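Household chore robots

Household chore robots are machines meant to take over everyday work in the home, such as clearing a table, loading a dishwasher, folding clothes or carrying a tray from one room to the next. People have wished for such helpers for a very long time, and a good many have been promised, but the general-purpose kind, the sort that could be let loose in any kitchen on a Sunday afternoon and trusted with the good plates, has been slow to arrive. Single-task machines are a happier story, with floor-cleaning robots long a familiar sight in ordinary homes, and the wider field is often judged (perhaps a little unfairly) against their success.

Why chores are hard

A chore that a child can learn in a morning may ask a great deal of a machine. Picking up a tray, for instance, calls for finding the handles, sliding the fingers in at a workable angle, lifting both sides at the same speed and keeping the whole thing level, all while whatever is sitting on top stays where it was put. A person feels the weight shift and corrects for it without giving the matter a thought. A robot has to sense that shift through its joints or fingertips, or see it through a camera, and then respond before the cup has begun to slide. 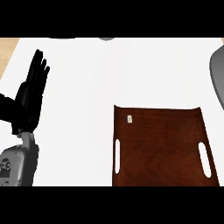 Two-handed work of this kind is usually treated as a subject of its own, known as bimanual manipulation. The arms must agree with each other the whole way through, and a small error in one becomes a tug or a twist in the other. The Czech engineer Otakar Halás, in his survey of the subject, called the tray "the honest chore," for the reason that anyone standing nearby can tell at once if it has gone badly. He also pointed out that small objects and large ones make poor companions in a single task, as a grip that suits the one seldom suits the other.

Practice in simulation

Much of the early learning is done in simulation, where a robot can drop a dish as often as it likes and the floor never needs sweeping. The Trindell project, set up to study table clearing, ran over 4000 simulated attempts before its arms were given a real table to work at. Simulated practice is cheap and quick, and it lets the builders change the lighting, the weight of an object or the slipperiness of a surface from one attempt to the next. Its weakness is that real kitchens are full of things that are hard to model well, among them damp cloth, crumbs, thin plastic film and the family cat. The loss of skill that comes with moving from the one world to the other is generally called the reality gap.

Trials in homes and workshops

The Flirncombe trial placed three machines in furnished apartments and asked them to set and clear a table for two. Of 333 attempts, 300 were finished without a person stepping in, though the residents remarked, kindly enough, that they could have done the job several times over while they waited. Results on the shop floor have tended to be better. At the Kikeck works, a two-armed machine moves parts trays between benches through the night shift, helped along by the fact that the trays are all alike and are always set down in the same spot.

Marek Holub, who studied both settings, argued that the workshop has the advantage of having been tidied for the robot's sake, something few households would put up with for long. The Ramasamy kitchen, a test room whose drawers and counters are rearranged each November, was laid out partly in answer to his criticism.

See also: Bimanual manipulation; Reality gap; Robot hand; Service robot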